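**Roboterarm lernt aus eigenen Fehlgriffen: Forschungsteam von Tollmont und Vondia stellt neue Trainingsmethode vor**

*Verfahren »Prurnel« kommt mit 300 vorgeführten Bewegungen aus und läuft auf preiswerter Hardware*

Tollmont, im Oktober – Einen Würfel in eine quadratische Öffnung zu stecken, gelingt den meisten Kindern lange vor dem ersten Schultag. Für Roboterarme mit einfachen Servomotoren gehört dieselbe Aufgabe zu den hartnäckigen Problemen: Die Gelenke haben Spiel, die Kalibrierung wandert, und schon eine kleine Abweichung lässt das Teil an der Kante verkanten. Eine Forschungsgruppe am Institut Tollmont hat nun gemeinsam mit dem Entwicklungspartner Vondia ein Lernverfahren vorgestellt, das mit genau diesen Ungenauigkeiten umgehen kann. Wir freuen uns sehr, die Ergebnisse heute mit der Öffentlichkeit zu teilen!

Das Verfahren trägt den Namen Prurnel. Am Anfang stehen 300 Vorführungen, bei denen ein Mensch den Arm führt. Aus diesen Aufzeichnungen entsteht ein erstes Bewegungsmodell, mit dem der Arm selbstständig weiterübt. Misslingt ein Versuch, wird die Bewegung bis zu der Stelle zurückverfolgt, an der sie noch zu retten gewesen wäre, und von dort aus probiert das System Varianten durch. Die brauchbaren fließen in das nächste Training ein.

»Früher haben wir Fehlversuche gelöscht. Das war schade um die Arbeit, denn gerade in den letzten Millimetern vor der Öffnung steckt die Information, die uns gefehlt hat«, sagt Amparo Villanueva, Leiterin der Arbeitsgruppe Lernende Manipulation.

**3167 Versuche auf dem Labortisch**

Insgesamt wertete das Team 3167 eigenständige Einsteckversuche aus. Die ersten 800 dienten dazu, das Bewegungsmodell zu verfeinern, alle weiteren gingen in die Auswertung der Lernkurve ein. Geübt wurde in sechs Durchgängen, zwischen denen die Forschenden die Steckplatte verschoben und verdrehten und auch die Beleuchtung veränderten. Nach dem letzten Durchgang löste der Arm die Aufgabe auch in Plattenpositionen, die in keiner der Vorführungen vorgekommen waren.

Besonders gefreut hat die Gruppe ein Verhalten, das niemand eigens vorgeführt hatte: Setzt ein Teil schief auf, hebt der Arm es leicht an, dreht ein wenig nach und versucht es erneut. »Cường hat mich nachmittags ans Gerät gerufen, und wir haben uns das dann bestimmt eine halbe Stunde lang angesehen«, erzählt Nhung Dương, die zusammen mit Cường Phùng den Lernalgorithmus entwickelt hat. »Man schreibt monatelang an so einer Bewertungsfunktion, und plötzlich sieht man sie am Tisch arbeiten – das war ein großartiger Moment.«

**Einfache Technik als bewusste Wahl**

Gearbeitet wird in Tollmont mit einem kleinen Tischarm, der sich aus handelsüblichen Motoren und frei erhältlichen Elektronikplatinen aufbauen lässt. Auf teure Kraftsensoren im Handgelenk hat das Team verzichtet. Ob ein Teil sitzt, schätzt Prurnel aus dem Kamerabild und aus dem Strombedarf der Motoren. Vondia hat dafür die Ansteuerung beigetragen, die diese Werte ausliest und mit den Bilddaten zusammenführt.

»Wir wollten eine Methode, die auch eine Fachhochschule oder eine gut ausgestattete Schulwerkstatt nachbauen kann«, sagt Rigoberto Henao, Projektverantwortlicher bei Vondia. »Verschlissene Getriebe und etwas Spiel im Gelenk gehören da einfach dazu. Damit muss das Lernverfahren zurechtkommen.«

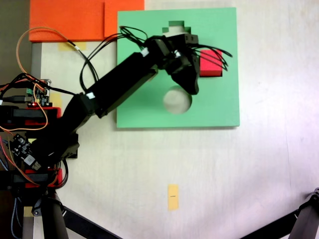
*Der Greifer des Tischarms über der grünen Steckplatte mit ihren drei Aussparungen; der rote Würfel sitzt in der quadratischen Öffnung.*

**Wie es weitergeht**

Noch hat das Verfahren Grenzen. Glänzende Oberflächen erschweren die Lageschätzung, und bei mehrfach gestuften Konturen braucht der Arm deutlich mehr Anläufe als bei einem Quadrat. An beiden Punkten arbeitet die Gruppe bereits. Éabha Cronin untersucht in ihrer Doktorarbeit, wie sich das Gelernte auf neue Formen übertragen lässt, ohne dass ein Mensch jede einzelne davon erneut vorführen muss. Mit der Werkstatt Halász ist außerdem eine Versuchsreihe geplant, in der weiche und leicht verformbare Teile eingesetzt werden.

Der Programmcode, die Aufzeichnungen der 300 Vorführungen und eine Bauanleitung für die Steckplatte werden zusammen mit dem Fachartikel veröffentlicht. Lehrende und Forschungsgruppen, die Prurnel auf eigener Hardware erproben möchten, sind herzlich eingeladen, sich bei der Pressestelle des Instituts Tollmont zu melden. Interviews mit den Beteiligten und Besuche im Labor sind nach Absprache möglich.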